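Chapter 14
Matches Called Off

14 shares | 0 comments

A football match can be stopped for reasons outside the game. In October, Westholm were due to play Plestham in the second round of the cup. A flood closed the only road to the ground, and 600 away supporters were sent home by coach. The tie was played 28 days later before a crowd of 1,896.

This chapter looks at who may postpone a match, and when. It begins with the referee's powers and goes on to those of the police.

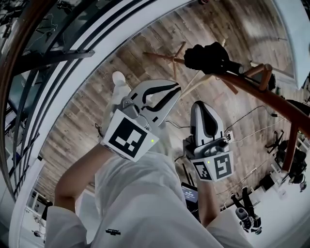
Department of Sport Studies, Fandness College

Read section 14.1 before the case notes. Terms in bold are explained at the back of the book.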